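Brown Trousers, Flat: A Small Gallery on Folding

Sinavley prints a folding guide that comes tucked into its storage boxes, and the guide makes a large claim. Follow the method, it says, and you can get up to 200 garments into a closet that used to hold half that. I have read a lot of these guides. Most of them are written by people who seem to own nothing but T-shirts, and they go quiet when they get to trousers.

Trousers are where I start, so this page is about trousers. Brown ones, long in the leg, the kind that show every line you put in them. The Sinavley method calls for 3 folds and a "resting minute" on a flat surface. I have no idea what the cloth is supposed to be resting from. The Gavalas method, which I looked at last May, wants the garment rolled and stood on end, and I gave up on that one when everything in the drawer leaned over by bedtime.

Laid out lengthwise, dark brown cloth on a pale top, with the layers stepping in and out at the left end. Corners like those are my quarrel with most folding advice, which draws every edge as a ruler line.

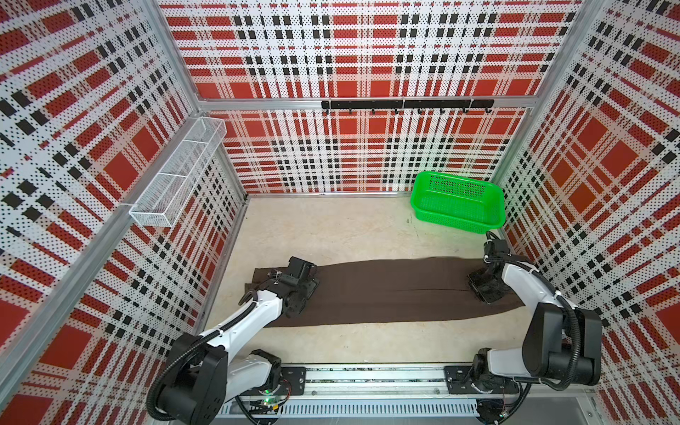
A reader who signs as Pruvham wrote in to disagree. Stepped corners don't matter, Pruvham says, as long as the crease is in the right place, and anyone fussing over the ends has never had to put away laundry for a family of five. Pruvham folds in half, folds in half again, stacks, and shuts the door. The trousers come out wearable. What more was I expecting?

Fair enough, though I'd like to see that stack after a week of people pulling from the bottom of it. A pair that goes in crooked comes out more crooked, in my experience, and then it gets shoved back on top by whoever was in a hurry. I did try the double fold for a month. It was fast. I also ironed more than I had in the previous year, so I can't call it a saving.

The other thing guides like to sell is the equipment. Trerkora makes a folding board with hinged flaps, and the box says it is good for 1000 folds. It doesn't say what happens on the next one. The board is fine for shirts and too short for any adult's trousers, so you end up folding the legs by hand first, and by then you may as well finish the job without it. A clear surface longer than the garment does more for you than the board does, and you probably own one already.

A pair opened out flat, slightly wrinkled, with fold marks and seams showing lighter against the brown. Green plastic basket at the back, nothing in it.
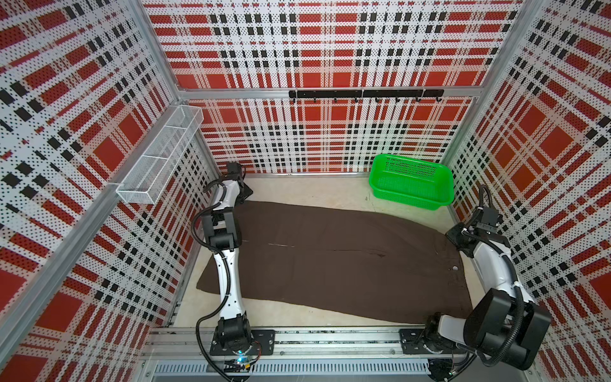

Old fold marks are also why I don't believe in changing methods every season. Cloth that has been folded one way for long enough wants to go that way again, and a new system means fighting the old lines or adding a second set beside them. Sinavley says to smooth them out with the palm of the hand. I've tried it on cotton and on wool blends, and my palm isn't an iron.

So I am keeping 2 of the folds and skipping the resting minute. Leg over leg, then hem to waist, then onto a shelf with some air around it. If Sinavley wants to send me the revised guide, I'll read the trousers page first.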